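Budget for a second arm – worth it, or spend it on spares?

vanley_bench
Hi all, long-time reader here. Our little group at Pallutton gets to put in its equipment list in February, and I'd love a sanity check before I send it up!
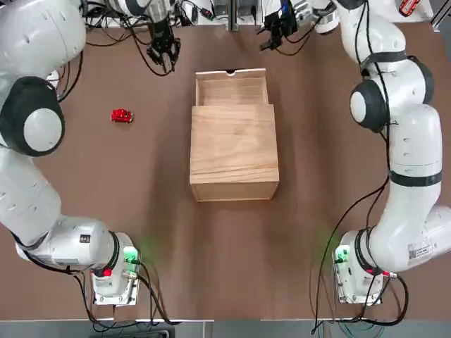 My draft asks for a matched pair of arms, 57 hours of setup help and a box of spares. For the practice tasks I've put down next to nothing – a plain wooden box with a drawer and a little red toy car will keep two grippers busy for weeks.

Zollow11
Lovely plan, but I'd start with one arm. We bought two and the second sat idle till summer.

Aliki Christodoulou
I have to disagree, friend. One arm can't steady a box while it pulls the drawer, and adding the second later means doing the mounting all over again.

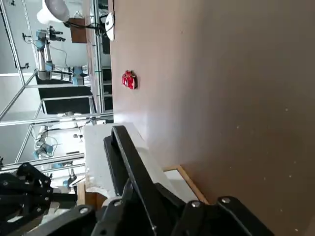
Please, please leave room for wrist cameras too (Rallis quoted us 200 each, cables extra). From down there you get the car and the black finger links together, with those silver bolts right up close, and I wouldn't want to plan a grasp without it.

Zollow11
Fair enough on the drawer. I'd still hold back 100 for cables, mind you.

vanley_bench
Pair stays, cameras go in, and I'll add the cable money. Thank you both so much!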